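The second issue of Gonadlow came to my mailbox on 25th March, and I read it twice before dinner. If you do not know it, Gonadlow is a small horror comic written by Emiliano Urrutia and drawn by Tadeo Zapata. It is printed in black and one other color, which was red in the first issue and is now a sick kind of green.

The story is still in Tetthorpe, the town where the dead are allowed to vote. I was afraid that after such a strong first issue they would start to explain the rules. They explain almost nothing. Rallis, the woman who collects the votes from the cemetery, opens a grave on page 20 and finds a second ballot box inside, and then we go back to her kitchen for four quiet pages where she peels potatoes. 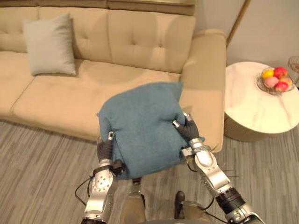

Beige sofa, gray pillow, blue-teal cushion.

Zapata's drawing has changed since January, when I wrote about the first issue. His lines were nervous then, with many small scratches in the faces. Now he leaves large parts of the page black and lets you look for the person. I like it more, but in two places I did not understand who was speaking - the word balloons have no tails when the dead talk, and in the church there are both kinds of people in the same panel. 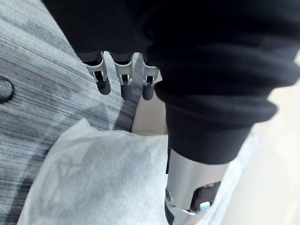
The lettering is also by Zapata, and I think he was in a hurry. There is a spelling mistake in the title of the last chapter. It is a small thing, but I work with printed text all day and my eye goes there first.

What I want to praise is the length. Issue one had 43 pages and felt short. The new one is longer, and Urrutia uses the space for the brother of Rallis, who was only a name before. His letter from the Dotwood hospital is the best writing in the series. I read it aloud to my wife and she asked me to stop.

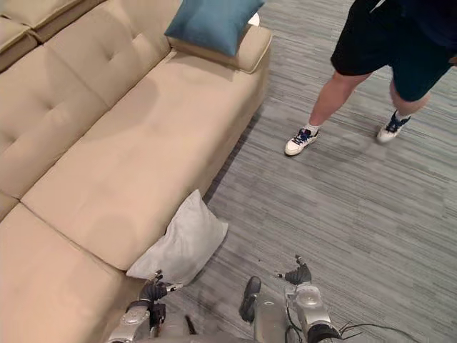
Can I start with issue two if I missed the first one?
You can follow the main story, but the scene with the brother will mean very little to you. The first issue had only 200 copies, so ask your shop soon.

I will write again when the third one is out. My guess is that the mayor has been dead since the beginning.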